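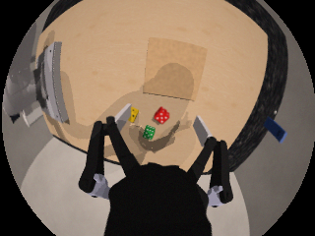
What does it mean when a royal title is "in abeyance"? It means the title still exists, but there's no agreed holder, so it sits there unused until the claim is settled.

I know, I know, I spent half of last session on dukes and you were hoping for something livelier. Bear with me! The handout for this week covers titles, patronages and styles, and people mix the three up all the time (I did for years).

A title is the thing itself, Duke of this or Baron of that. A style is how you address the holder, so "Her Grace" or "His Royal Highness". A patronage is a link with a charity or club, and it can be handed back with one letter.

Our made-to-measure case is the Duchy of Clundness, which we'll use right through to June. The duchess holds 13 patronages, one of them a rowing club at Mondton with 400 members. Suppose she steps back from public life. She returns the patronages and stops using her style, but she is still a duchess, and taking the title away altogether would need an Act of Parliament.

Reading before we meet again: the Mondton chapter in the course pack, and the Clundness letters if you have time (the handwriting is dreadful, but the second one is great fun). Bring a note of any word you weren't sure about and we'll start there.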